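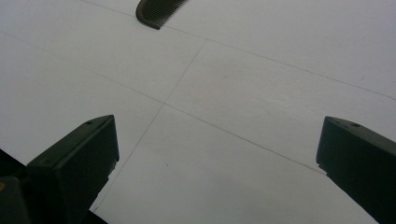 Plollex Arcade Stick by Holov

In stock, ships from our Nicholas workshop
Colours: charcoal, cream, bottle green
Page updated 03/11/2025

Hi, I'm Damián Manríquez and I build the Plollex. I started making arcade sticks after I wore out my third cheap one and got cranky about it, and this is the stick I wanted on my own lap the whole time: heavy enough to stay put, easy to open, and with a proper cable you can unplug before you chuck it in a bag. It's made for fighting games first, but plenty of you have told me it's lovely for shmups and old platformers too (and one very patient customer plays farming games on it, good on you).

If you already know you want one, scroll down to the ordering bit. Otherwise, settle in, because I do go on.

What you get

One Plollex stick, with a ball top fitted and a bat top in the box. A braided USB-C cable, 2 metres long. A hex key that fits every screw on the case. A sheet of blank button labels, a printed quick-start card, and a cloth drawstring bag. The bag is new since July, and it's there to keep dust off. Please don't rely on it to protect anything if you're flying.

The lever

I went back and forth on the lever for ages. The one I settled on is on the stiffer side, with a short throw and a click you can feel more than hear. If you're used to a loose lever it'll feel like hard work for the first week and then you'll stop noticing it. I grew up on worn-out arcade cabinets with levers like cooked noodles, so believe me, I had to adjust as well!

It comes with a square gate. An octagonal gate is available as an add-on, and you can swap between them yourself by undoing the lever plate. I play on square. Lots of people like to feel the corners on an octagonal gate when they're learning motions, and if that's you, go for it, I'm not going to argue at the counter.

The spring can be changed too. I sell a lighter one and a heavier one. Start with the one that's in there. Most people who order the heavy spring on day one write to me later asking how to put the original back.

The buttons

There are ten of them. Seven sit on the top panel, laid out in a gentle curve so your fingers land on them without much thought, and the other three (start, select and the home button) live on the right-hand side of the case where you can't whack them in the middle of a round. I've lost a set by pausing the game. I'm still a bit sore about it.

Seven on top instead of the usual layout does throw people. Modern fighting games rarely need more than that, and dropping one let me space the rest out so bigger hands aren't cramped. If your game really does need another face input, you can move one of the side buttons into play through the software, which I'll get to in a minute.

The switches are mechanical and pull straight out of their sockets. No soldering. If one starts to double-tap on you, pop it out, push in a new one, and get back to your match. Spares are in the shop, sold in packs of ten.

Lag, and all that

I get more email about this than anything else. Over the cable, the Plollex is quick. I can't feel any delay on it and I've never had a tournament player send one back for that reason. What I will say is that your telly probably matters a lot more. Put it in game mode. Turn off the motion smoothing, turn off whatever the noise reduction is called in your menus, and try again before you blame your controller or your thumbs.

The standard Plollex is wired only. There's no battery, no dongle and no pairing button. I like it that way, because a wired stick is one less thing to charge, and local organisers get grumpy about wireless pads interfering with each other.

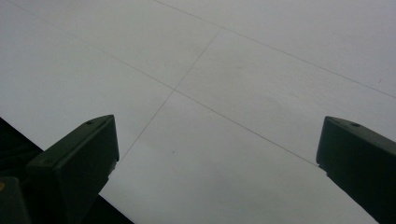
Light grey floor tiles with thin, dark grout lines.

The wireless one

I caved, though. So many people asked for a couch-friendly version that I now make the Plollex Cedura, which has the same case, the same lever and the same buttons, plus a battery and a small receiver that plugs into your console or computer. The receiver has its own little slot under the stick so you don't lose it. It still works over the cable as well, and that's how I'd run it at an event.

Battery life depends on how you play and how long you leave it sitting switched on. It goes to sleep by itself after 10 minutes with no input. Press any button on the top panel and it wakes up, and yes, that first press is swallowed, so don't let it nod off at the character select screen.

The Cedura is a touch heavier than the plain one. I don't mind that on my lap. If you carry your stick on your back to a weekly, you might.

What it works with

PC and Mac over USB, with nothing to install. It shows up as a regular controller. Consoles are fussier, and firmware on their side changes whenever they feel like it, so please check the compatibility list in the support section before you buy. I keep it current myself and I'm pretty blunt on it. If something's listed as "mostly works", there's a note saying which bit doesn't.

To switch modes, hold one of the side buttons while you plug it in. The quick-start card shows which one does what:

Start held: PC mode
Select held: console mode
Home held: older games and retro adapters

It remembers the last mode you used. If the game seems to be ignoring you entirely, nine times out of... well, it's usually in the wrong mode. Unplug it and have another go.

The software

Remapping is done in your browser, through a page I built called Holov Setup. Plug the stick in, open the page, drag the inputs where you want them, hit save. The layout is stored on the stick, so you can walk into a friend's place and it'll behave the same on their machine. You get 3 profiles. I know some of you want more, and I've heard you! There's only so much room on the chip, and I'd sooner use what's left for fixes.

You can also set how opposite directions are handled, turn the LED down (or right off, as I do), and update the firmware. Don't unplug it during an update. If you do, send me a note and I'll walk you through getting it back. It's a bit fiddly but it can be done.

There are no turbo or macro functions and I won't be adding them. They're banned at pretty much every event I go to.

Opening it up
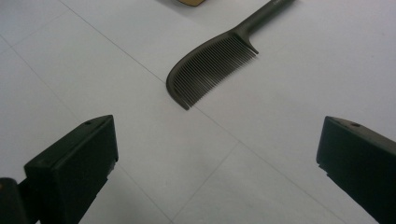
Screws, art and other tinkering

The whole bottom panel comes off with the hex key in the box. Put a towel down first, take the ball top off the lever, flip the stick over and work your way round the screws. The panel lifts away in one piece with no wires attached to it, so you can't tear anything out by being too keen.

Inside there's room for your hand, which sounds like a silly thing to brag about until you've tried to reseat a connector in a case that's all corners. Every plug is a different shape, so the lever won't fit in the button socket, and the board is labelled in plain words.

For custom art, undo the top plate, slide your print under the clear cover and do it all up again. There's a template on the support page. Print it on matte paper if you can, as glossy paper tends to stick to the cover when the room gets warm. I don't print art myself any more. It took over my evenings, and I'm hopeless at matching colours.

Opening the case doesn't void the warranty. Cutting bits off it does.

Looking after it

A damp cloth for the case and a dry one for the buttons. Keep solvents away from the clear cover, it'll go cloudy. If the lever starts to squeak, a dab of the grease I sell (or any plastic-safe grease you've already got) on the pivot will sort it out. You don't need much. I've opened sticks that came in for repair and found them packed like a wheel bearing.

Warranty and returns

Two years on everything that isn't a consumable, and I don't count switches as consumables, so those are covered as well. If you don't get on with it, you've got ten days from delivery to let me know and send it back in decent nick. Return postage is yours unless I've stuffed something up.

Ordering

Pick your colour and version at the top of the page, add an octagonal gate or a spring if you want one, and check out. In-stock sticks leave the workshop within 3 business days. Bottle green sometimes takes 7, as that paint is slow to cure and I'm not going to post you a stick with my thumbprint in it.

Local pickup from Nicholas is free, just choose it at checkout and wait for the email before you head over. For club orders or anything odd, use the contact form. It comes straight to me, and I answer in the evenings once the workshop's swept up.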